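DOSWOOD OPENS A BEDDING SWAP ROOM IN TREDELL THIS NOVEMBER

I've wanted to write this one for months! Doswood, my little bedding and linens shop in Tredell, is opening a swap room in November, right behind the main counter at 313 Talavera Street. Bring in a clean blanket, throw or pillow you're tired of and take home a different one. It costs $4 a swap, and kids' bedding is free.

We tried the idea out over the summer and 330 pieces found new homes, a lot of them fleece throws (people really do get attached, and then they really do want a new color). So the new room gives soft things the most space, with deep shelves from Zerkard and a long counter for folding.
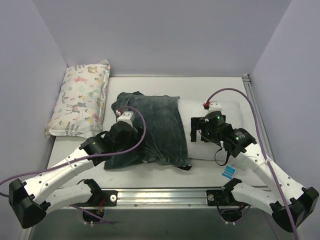
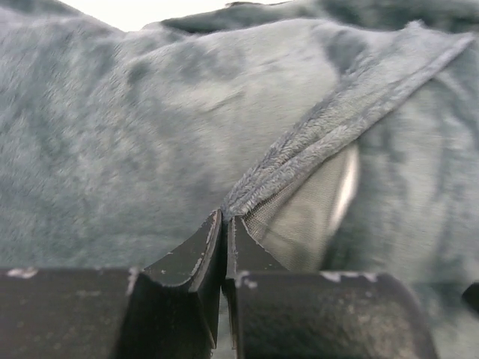
My favorite part of the job is still the kids' pillows. Parents come in wanting something plain that goes with everything, and then a small hand grabs the loudest print on the shelf. I'm with the small hand — a pillow like the patterned one, with its gray deer and little flowers, beats the plain white one next to it every time. We'll have both kinds, plus crib sheets and nap mats.

Doors open at 8 in the morning on opening day, and there will be coffee. Please wash everything first and skip the feather pillows, as we can't take those yet.

Contact: Doswood, 313 Talavera Street, Tredell | © Doswood | Back to top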